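Washing wool by hand, before you put it away

Every winter I receive the same letters about sweaters that became small. I worked with knitted goods for 12 years, first at Haddad and later in my own small shop, and I have also ruined good things, so please do not feel ashamed.

Wool does not need washing as often as people think. A sweater worn over a shirt can go many weeks if you hang it near an open window for a night. When I do wash, I use cool water, the same temperature as my hand or a little less, and a small spoon of wool soap. Flurska is the one I buy, but any mild soap for wool will do. Dissolve it completely before the sweater goes in.

Then press the sweater under the water and leave it alone for 40 minutes. No rubbing, even on the cuffs. It is the rubbing together with the change of temperature that makes felt, and after this there is no way back. One reader, from Brundo, wrote to me that she relaxed a felted cardigan with hair conditioner. I tried the same with an old vest and gained 2 centimeters in the sleeve, which went away again at the next wash.

Rinse with water of the same temperature. Lift the sweater with both hands from below — a wet sleeve is heavy and will stretch if it hangs. Roll it in a dry towel and press with your knees. After this, lay it flat on a second towel, pull it gently to its shape, and measure the chest. My gray one must be 51 centimeters across, and I keep this number on a piece of paper inside the closet.

Drying takes a day or two, more in a cold room. Turn it over once. Do not put it on the radiator, also not "only for the last part."

For storage until June or longer, the sweater must be fully dry and clean, because moths prefer the places with food and sweat. I use cotton pillowcases, closed with a string. Cedar helps a little when it is fresh. Next time I will write about mending elbows, so if you have a question about darning, please send it early.
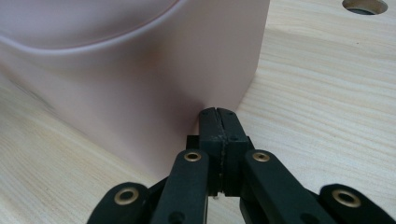
Diswood, Feb 21, 2023 — Text by Svyatoslav Didenko. Letters about darning can be left at the shop or sent by replying to this newsletter.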